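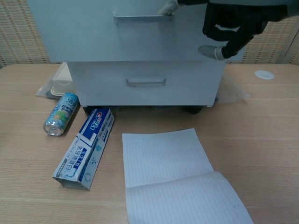
Two drawers, a bar handle up top, casters underneath.

Small Drawers, Big Opinions: Your Questions

I've been writing about tidying tiny apartments for six years now, and my inbox is mostly drawers. These are the ones I get over and over.

Who are you, anyway?
I'm Sepehr Salehi. I live in a one-bedroom on the Kuvetdale side of the river with a desk, a sewing machine and way too many cables. I'm not a pro organizer and I don't take clients (sorry!). I just like putting stuff away.

Where do I even start?
With the drawer you open most. For me that's the one with the scissors and tape in it. Dump the whole thing on a towel, throw out the dead pens, and put back only what you've used since the last holiday. Stop there for the day. I mean it — go have a snack.

Do I need dividers?
Maybe! I used cut-down cereal boxes for two years and they were fine. If you want to buy some, measure the inside of the drawer first, and measure the height too. I once ordered a gorgeous set from Stuvance and not one drawer would close over it.

Bar handles or recessed ones?
I go back and forth on this. Bars are easy to grab when your hands are full, but they catch on sweater pockets and I have ripped two cardigans that way. Recessed pulls are kinder in a narrow hallway. They do collect crumbs, so run a damp cloth through them when you dust.

My little cabinet rolls away when I pull the drawer. Help?
Put the heavy things in the bottom, and if your casters have locks, use them. Mine don't, so I cut up an old rubber jar opener and tucked a piece under each front wheel. Ugly, but it works.

What do you do with paper?
I scan it and shred it, mostly. I did a huge cleanup in March and got through 1,642 pages, which took me every evening for weeks and a lot of bad TV. Taxes, the lease and anything with a stamp on it stay in one folder.

Is the Trolo cart worth it?
If it's on sale, sure. The shelves are deep and it fits beside a washer. The wheels squeak though, and I've never managed to fix that.

Can I send you pictures of my mess?
Please do! I love them. I had 274 emails waiting last time I looked, so I'm slow, but I read every one. Put the word "drawer" in the subject line so it doesn't land in spam.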